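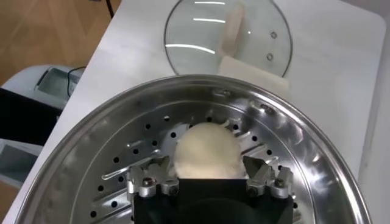

Robots that help with cooking have rules, just like kids in a science lab do. Grown-ups who sell robots love to say, "Don't worry, it's safe!" You should ask, "Safe how? Who checked?" A rule is only worth something if somebody tests it. Take a soft white bun sitting on a steamer tray, with metal robot fingers on both sides of it. One good rule would be: don't squeeze harder than you need to. Fine. But how hard is that? If the rule doesn't give a number, the robot can squash the bun flat and the company can still say it followed the rule.

Numbers are better, but you have to poke at those too. A company called Gilleo makes a kitchen arm named Carrier. Its ad says Carrier got 91 out of 100 on a safety test. Sounds great, right? Then you read the small print. Gilleo wrote the test, and Gilleo gave the grade. Imagine grading your own spelling quiz!

The town of Wurncombe tried something tougher. Its cooking school wrote a list of 75 rules for robots near hot food and asked people from outside the school to do the checking. They ran 305 tries. In more than 2 of them the arm kept moving after the stop button was pushed. Some people said that was hardly any. Would you say that if your hand was next to it?

Steam is a hard one. It can burn skin very quickly, and it can fog up a camera, so a robot may not see well right when it needs to. A good rule says the robot must stop if it can't see. A weak rule says it should "be careful." What does careful mean to a machine? Nothing, until a person spells it out.

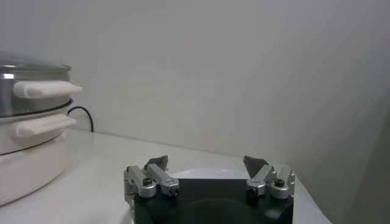

Open fingers, with a steamer standing to the left.

Here are some questions to try the next time somebody shows you a robot:

Who wrote the rules?
Who did the testing, and do they get paid if it passes?
What happens when you push stop?
Can I see the times it went wrong?

If the answer is "trust us," ask again. The Pomside science club keeps a list of answers it got from robot makers, and a lot of the lines are still blank.

Last updated: February
14 shares | 2 comments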